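麻将席上收行李：和索伦森聊了一个下午

最后更新：2021年8月

约Roscoe Sorensen聊天之前，我以为要聊的是怎么叠衣服。到了他家，他先问我吃不吃西瓜，然后把我领进卧室，指着床说：“坐床沿就行，席子是凉的。”

那是一张麻将席，一小块一小块拼起来的那种，我外婆家也有一张，小时候午睡起来，腿上全是一格一格的印子。我跟他讲这个，他乐得不行，说他第一年来南方的时候，房东太太硬塞给他一张，他当时还以为是挂在门口的帘子，差点拿钉子钉上去！

索伦森在Brivbridge做了好些年的展会搭建，一年里有一大半时间在外地跑。今年出门少了，可是箱子还是隔三岔五要收。他在朋友圈里写过几条收行李的心得，被转来转去，最后转到了我这里。我自己是那种出门前一晚收到凌晨两点、到了酒店发现没带充电器的人，所以这次采访私心很重，先交代一下。

“你先别问我技巧，”他说，“先问我在哪儿收。”

好，那在哪儿收？

“床上。一定是床上。”他说很多人喜欢把箱子摊在地上，蹲着往里塞，蹲十分钟腰就酸了，一酸就开始糊弄。床的高度刚好，站着干活，东西摆开来一眼看得到。冬天他嫌被子碍事，要先把被子抱走，夏天就省心了，席子一铺，平平整整，什么小东西放上去都不会陷下去找不着。

我说那床单呢，会不会弄脏？他说所以席子好啊，擦一把就完了，底下的床单碰不着。（他太太在客厅里插了一句：“上次那个洗发水就碰着了。”他假装没听见。）

他收东西的顺序跟我完全反着来。我是先拿箱子，再想带什么；他是先把包放到席子上，空的，拉链拉开，然后绕着家里走一圈，想到什么拿什么，拿来了也不往包里放，全放在包旁边。衣服叠成一摞，靠床的一边；洗漱的归一堆；线和充电器归一堆。走完一圈，他去倒杯水喝，回来再看。

“这杯水很重要，”他一本正经地说，“喝水的时候脑子会自己想起来忘了什么。我十次有八次是端着杯子想起来剃须刀的。”

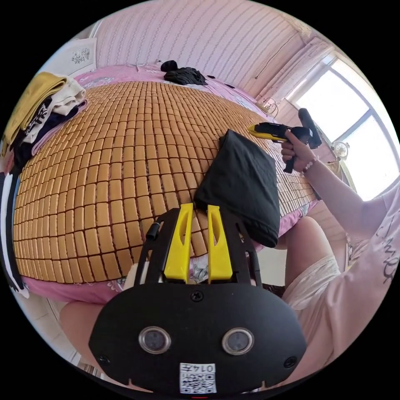
喝完水就开始往外拿。他管这一步叫“退货”。衣服那一摞最容易超，尤其是T恤，谁都觉得自己一天要换两件。他的规矩是短途三件，多一件也不行，裤子身上穿一条、包里放一条。我问要是吃饭洒了汤呢？他说那就洗，酒店有水龙头，夏天挂一夜就干了，“你又不是去走红毯。”

说到包，他的话就多了。他以前有一只硬壳箱子，Grota的，花了2,338块，买回来的时候宝贝得很，还套了个罩子。用了没多久就不爱用了，上楼梯磕腿，塞不进出租车后座，里面东西少的时候晃来晃去。现在三天以内的行程他都用软包，随便哪种软包，布的，能捏扁的那种。“软包会告诉你装多了，”他说，“硬箱子不会，你坐上去它就合上了，然后到机场称重的时候它再告诉你。”

那只硬壳箱现在在阳台上装猫砂。我去看了，装得还挺满。

聊到一半，他的老同事Jacobus Mabuza来还梯子，听说我们在谈收行李，鞋都没换就站在门口参与进来了。他俩搭档跑过很多展会，住过很多标间，据Mabuza讲，索伦森收行李是全公司出了名的慢。

“他跟你说喝水了没有？”Mabuza问我。

我说说了。

“他喝一杯水能喝半个小时！我们在楼下大堂等他，等得前台都换班了。”

Mabuza自己是另外一派，他有一个包永远不拆。牙刷、拖鞋、一套内衣、一根线，常年待在里面，回家只把脏衣服掏出来，洗好了再放回去，包就搁在衣柜底下。他说从接到电话到出门，最快一次用了113秒，拿手机掐的表。索伦森马上揭他的短，说那次是去Kruger的仓库，到了一打开，里面是两只左脚的拖鞋。

“那也是拖鞋啊。”Mabuza说。

我挺喜欢听他们吵这个的。两个人的办法放在一起看，分歧其实就在平时那几天：索伦森的东西平时都各归各位，所以收的时候要绕家一圈；Mabuza的东西平时就住在包里，代价是家里得备双份。他算过，备一份双份的小东西，花了不到200块，最贵的是那根充电线。我回来以后照着做了一半，牙刷和线放进去了，拖鞋还没舍得买。

关于叠衣服，我最后还是问了，毕竟提纲上写着呢。索伦森说他试过卷，试过竖着插，也买过Biltis的收纳袋，一套好几个，大大小小的，后来袋子本身收在哪里又成了一个问题。现在就是普通地叠，对折再对折，厚的在下面，薄的在上面，第二天要穿的放最上头。“到了酒店不用翻，伸手就拿。”

深色的衣服他会单独挑出来看一眼。不是讲究，他说，是黑的东西容易漏，晚上灯一暗，黑袜子黑T恤往床角一团，根本看不见，他为此在外地买过不知道多少双黑袜子。他太太又在客厅说话了：“抽屉里有30双。”这回他听见了，说：“没有那么多吧。”客厅里说：“你自己来数。”

他没有去数。

我又问回程怎么收，这是我的老大难，去的时候装得下，回来总是鼓出来一块。他说回程他根本不叠，脏衣服全塞一个塑料袋里，把气压出去，扎紧，垫在包底。买的东西放上面。到家第一件事是把包整个倒在床上——当然是铺着席子的床上——该洗的拿去洗，该归位的归位，包里外抖一抖，挂起来。他要求自己进门当晚就倒，再累也倒。

“要是过了夜呢？”

“过了夜就要过一个礼拜，”他叹口气，“去年11月有一趟，回来太晚了，我想明天再说。等我打开，里面有半个橘子。”

Mabuza在门口笑得扶着梯子。

天快黑的时候西瓜也吃完了，我问他这张席子什么时候收，他说看天，晚上觉得背上凉了就收，擦干净，晾透，再卷起来立到衣柜后头。然后就轮到他最讨厌的季节，毛衣一件顶三件，怎么装都装不下。我说那到时候再来采访一次冬天的，他说行，不过得带橘子来，整个的。

出门的时候我把充电器落在他家床上了，第二天才去拿。

联系我们｜投稿须知｜© 2021 版权所有，转载请注明出处｜返回顶部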